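Frequently Asked Questions – Wallpaper, Walls and Whatever Else You Write to Me About

I started the Weltberg Paper Room as a page for my own before-and-afters, and the same questions kept landing in my inbox, so I finally put the answers in one place. If yours isn't in the list, write to me anyway! I answer most mail in the evening, usually with a cup of tea and my feet up.
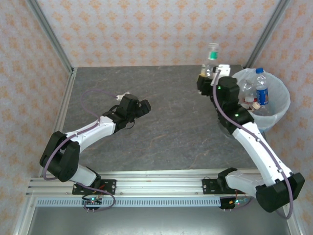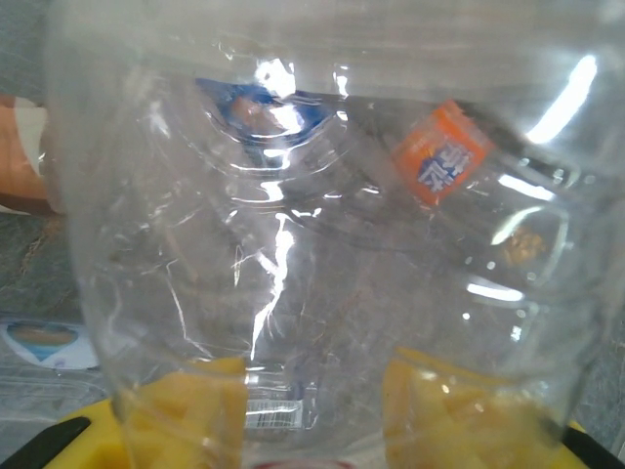
Do small patterns work in a small space?

Yes, and I wish I'd believed it sooner. I spent years putting big leafy prints in tiny rooms and then wondering why it felt like being swallowed by a hedge. A little repeating motif, like the peach-orange one on the pale pinkish-white ground in the first photo, can go on three walls and still feel light. My own hall has Joline from Pallby on it, all four sides, and people tell me it looks bigger than it did in plain white (my sister disagrees, but she has beige everything).

How much paper should I order?

One more roll than the calculator says. Always! The calculators don't know that your ceiling slopes or that you're going to cut a strip upside down at eleven at night. Check the repeat on the label too – a long repeat eats paper, and a small one wastes very little. Make sure every roll has the same batch number before you open anything. I skipped that once, in the bedroom, and there's a strip behind the door I still don't look at.

Paste the wall or paste the paper?

Read the label first, but if you have the choice, go for paste-the-wall. It's so much less messy and you don't need a big table. With the traditional kind, you fold the pasted strip on itself and let it soak for as long as the maker says. Give every strip the same soak or they'll stretch differently and your pattern will wander off.

Can I leave the old wallpaper on?

You can, if it's one layer, flat and stuck down tight everywhere. I've done it in a closet. In a room I care about, I strip it. Warm water, a sponge, a wide scraper and a good long podcast will get most of it off. The house I'm in now had four layers in the kitchen, and the bottom one was a brown plaid I got weirdly fond of.

Where do I start hanging?

Not in a corner, tempting as it is. Houses are crooked. Draw a true vertical line with a level or a plumb line and hang your first strip against that. Plan the last seam for somewhere dull, like above the door, where a mismatch won't bother you much.

What do I do about inside corners?

Never wrap a whole strip around one. Measure from your last strip to the corner at the top, middle and bottom, take the biggest number and add a sliver. Cut the strip to that width, tuck the sliver around, then start the next wall with a fresh vertical line and overlap slightly. On a busy little print you won't spot the join from a chair.

Which paper do you like for beginners?

Isah. It's a thick non-woven with a loose scribbly pattern, it slides around nicely while you're lining it up, and it forgives a lot. I paid 44 dollars a roll for mine and did the whole study in a weekend.

My seams are lifting. Help?

Lift the edge gently, brush in a little seam adhesive, press it flat and wipe off the extra with a damp sponge. Don't scrub. If it's happening all over the room, the wall probably wasn't sized properly, and I'm sorry, that one hurts.

Can I send you photos of my room?

Please do! Tell me the name of the paper and whether you mind my sharing it on the page. I'm slow in November, when everybody decides to redo the dining room at once, but I'll get to you.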